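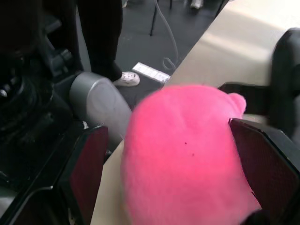 Packing a work bag is my favorite small chore, and I get more mail about it than anything else on Lunditell (462 questions so far, I keep them in a folder!). Most of them come from people who carry a laptop, a charger, and one or two things that have no business being in a work bag at all. I'm firmly on the side of the things that have no business being there. Soft stuff does need a bit of care, though, and bright pink plush is the worst for showing every crumb. Look at the two tiny dark specks on top of this one, a little way in from the ear. Marks like that are what I go hunting for before anything fuzzy goes near a bag. So the first few answers are about the soft things, and then we get to zippers, chargers and the rest of it.

Last updated 13th January.

How do I get specks and lint off plush?

Try your fingers first. Loose lint usually lifts right off if you pinch it. If it doesn't budge, I use a piece of tape wrapped sticky side out, and I dab. Please don't rub! Rubbing pushes whatever it is further into the pile and then you're looking at it forever. For an actual mark I go in with a barely damp cloth and one drop of dish soap, then a second cloth with plain water, then leave it out overnight. Check the label first if there is one.

Can I just throw it in the washing machine?

Sometimes. I do mine in a pillowcase with a knot in it, cold water, slow spin. Anything with glued-on parts or a zipper gets the cloth treatment instead. I put one through on hot in August a couple of years back and the fuzz came out like an old bath mat, so learn from me there.

Should the soft thing go inside the bag or travel outside it?

Inside, if it fits without squashing. I like it at the top, on the handle side, where it fills the gap that would otherwise let everything slide around. Nigel Cropper wrote in from Rodley to say he keeps his clipped to the outside and has never lost it. Good for Nigel! I've lost two. 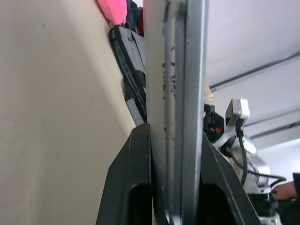 What order do you load things in?

Flat and stiff first, always. Laptop in its own section, then any folder or tablet behind it, then the charger, then the small bits in the front pocket. I lay everything out on the table before any of it goes in, and I put the bag down flat beside it with the zipper open. You'd be amazed how often that's when I spot a thing I don't need (three pens, why). The whole job takes me 30 minutes if I'm cleaning as I go, a lot less if I'm not.

My charger makes a lump. Help?

Coil the cord separately and tuck it beside the brick, so the two sit side by side. If you wrap the cord around the brick you get a fat little parcel that pokes you in the hip all the way to the bus. A loose coil with a hair tie on it is fine. I've tried fancier things and gone back to the hair tie every time.

How heavy is too heavy?

I can't tell you that, it depends on your shoulder and how far you walk. What I can tell you is that I weighed my everyday load on the kitchen scale without the laptop in it and got 1535 grams, and I was pretty shocked. A water bottle was most of it. The bottle now goes in my hand.

Do you wipe the hard stuff too?

Yes, and I should do it more. Anything with a shiny edge or a groove picks up gunk from the bottom of the bag. A dry microfiber cloth for most of it, and a soft old toothbrush for the grooves. Do this with things switched off and unplugged, and don't spray cleaner straight onto anything electronic. 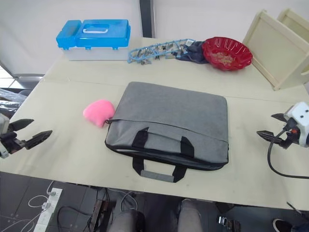

Which kind of bag do you like best?

Plain gray fabric with a zippered front pocket, and I will not be moved on this. Gray hides the daily grubbiness, and a heathered gray hides it even better. I want handles that are sewn onto the panel with plenty of stitching, and a padded grip where the two straps come together, especially for carrying by hand. A shoulder strap is nice to have but mine lives in a drawer.

How do I clean a fabric laptop bag?

Empty it (all of it, including the pocket you forgot about), turn it upside down over the trash can and give it a good slap. Vacuum the seams with the narrow nozzle. Then lukewarm water, a bit of soap, and a soft brush on the grip, where the grime builds up. Leave it open to dry all the way through before you pack it again.

The zipper sticks. Is the bag finished?

Probably not! Brush the teeth out first, then run a plain candle or a bar of soap along them and work the pull back and forth. If a thread from the lining is caught, snip it close. If the little dangly pull has come off, a small key ring does the job and is easier to grab with gloves on.

Where should I keep the bag when it's empty?

Flat on a shelf, with nothing on top of the handles. Hooks are okay for a day or so.

Are you ever going to review the Trernent and Bunting bags?

I've had a lot of messages about both. The Bunting is on my list for spring. I haven't handled a Trernent yet, so if you own one, write and tell me how the front pocket is holding up.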